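Chopsticks vs spoons: how do you balance your examples?

Jasar_kit
Posts: 23
I'm collecting cutlery examples with a hand-held gripper and I've got 586 so far for our Plillport set. My worry is that most of them are spoons. Chopsticks take me ages, so I keep putting them off. Does anyone set a quota per item, or just record whatever comes up and sort it out in training?

wesero_fan
Quota, every time. We had 4,000 clips on Jara and the thing still pawed at chopsticks like a cat. Too many easy grabs! What does your table look like?

Jasar_kit
Same cloth all the way through, the one with the big stars, and the same white holder. Two from today:
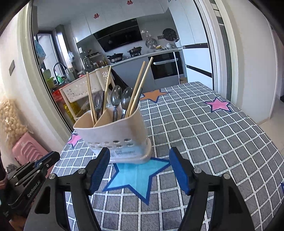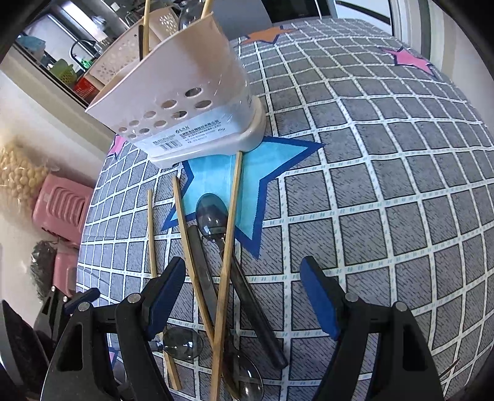

Holder and gripper on the star cloth — utensils standing up in the first, mostly out on the table in the second

Zhuoran Tian
I'd worry less about quotas and more about that cloth. It's a strong pattern, and if every example has a blue star under the cutlery your model may well learn the star. Swap it for something plain for a while. I do like the messy pile in the second one though, crossed chopsticks are exactly what mine gets wrong.

wesero_fan
Disagree about the cloth, busy backgrounds did us no harm. Chopsticks first, then worry about the decor.

Zhuoran Tian
One busy background is still one background :)

Jasar_kit
OK, I'll do 2 cloths and start each session with chopsticks while I've still got some patience. Will post the split when I have it.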